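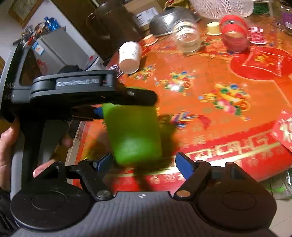 A reader of last spring's list wrote in to ask whether I really check every nest box before the season, or just the ones near the path. Every one, my friend! It takes me two mornings and a thermos, and I still miss a loose hinge now and then.

So, the May round for the Isel marsh trail, typed up from my muddy notes.

1. Box mounts and poles
OK, mostly. We have 32 boxes up and the one by the Backlund culvert leans toward the water. I shoved it straight and packed stones in, but it wants a longer pole.

2. Roofs and hinges
Needs work. Two roofs have split along the grain (both on the windy side, no surprise there). I brought the wrong screws. Again.

3. Drain holes
OK. Poke them with a twig anyway, they clog with old moss.

4. Predator baffles
Needs work on box 14. The baffle has slid down so far a raccoon could use it as a step! Move it back up and tighten the collar.

5. Old nesting material
Cleared. Please wear gloves and a dust mask for this one, and tip the stuff into a bag well away from your face. If there are eggs or a bird sitting, close up and walk off.

6. Boardwalk
Not OK. I walked all 460 feet and there's a soft plank just past the second bench, on the left going out. I tied orange tape on the rail. The rest is slick in the early morning but sound.

7. Blind
OK. The Drosto latch sticks, so lift and then pull. Wasps had started a nest under the shelf, look up before you sit down.

8. Feeder station
OK. The Plovix feeder got a good scrub and a full day to dry. Seed bin lid closes tight, no droppings inside.

9. Trail sign
Still says "Established 2000" with half the paint gone, and you can hardly make out the swallow. Low priority, but I'd love to see it redone.

Next round before the second broods, if the rain lets up.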